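Search the manual Search Clear

Section 6. Caring for the tabletop

The Erkberg table has a light wood surface with a satin finish. It is sealed at the factory and can be used as soon as the legs are tightened (see Section 4). Read this section before you put anything on it for good, and keep it for whoever does the cleaning.

6.1 First wipe-down

1. Dampen a soft white cloth with plain water and wring it out hard.
2. Wipe in the direction of the grain, from one end to the other.
3. Dry right away with a second cloth.
4. Wait one hour before setting anything down.

Caution: Do not use scouring powder, steel wool or the rough side of a sponge. Scratches across the grain cannot be buffed out at home.

6.2 Placing a tray

A tray keeps keys, pens and plant pots from marking the finish. Any flat-bottomed tray will do. If yours has rubber feet, put a sheet of felt under it, as some rubbers leave a yellow ring that will not come off.

1. Turn the tray over and run a finger along the base. Sand off any burrs or stick on felt.
2. Clear crumbs and grit from the spot.
3. Lower the tray straight down and let it sit flat.
4. To move it, lift it – do not slide it.

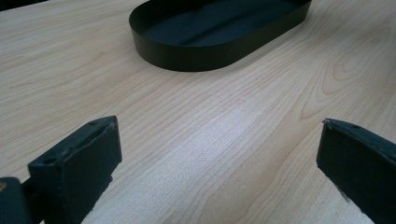
Fig. 6-2. Black oval tray set flat on the tabletop.

Note: A satin finish reflects light in a broad band, and the grain can look paler there. Before you treat a pale area as wear, look at it again from the other side of the table. Wear stays in the same place when you move. Reflected light does not.

6.3 Sunlight

The wood darkens slowly in daylight. A tray left in one spot will leave a lighter shape underneath. Move it a few inches every couple of weeks for the first 6 months. After that, once a season is enough.

6.4 Marks and spills

1. Blot the spill. Do not rub.
2. For dried food, lay a damp cloth over it for two minutes, then wipe with the grain.
3. For grease, add one drop of dish soap to the cloth, then go over the area with clean water and dry it.
4. For a white ring from a cup, leave the table alone overnight. Many rings fade by morning. If yours does not, rub in a little Plolska furniture wax and buff with a dry cloth.

Caution: Never put a hot pan on the surface, even inside a tray. Use a trivet.

Deep scratches should be filled by a repair shop. If you want to try it yourself, sand only with 800 grit or finer, test under the table edge first, and stop if the color changes.

Comments (3)

Chidubem Fashola
The overnight tip worked on a coffee ring. I had already bought the wax, so now I have wax.

Onyekachi Tamuno
Does 6.3 apply to the Haruna bench too? Same finish, I think. Ours has been by the window since March and one end is already darker.

Chidubem Fashola
Onyekachi, I have the bench and I just treat it the same. Turn it end for end if you have room.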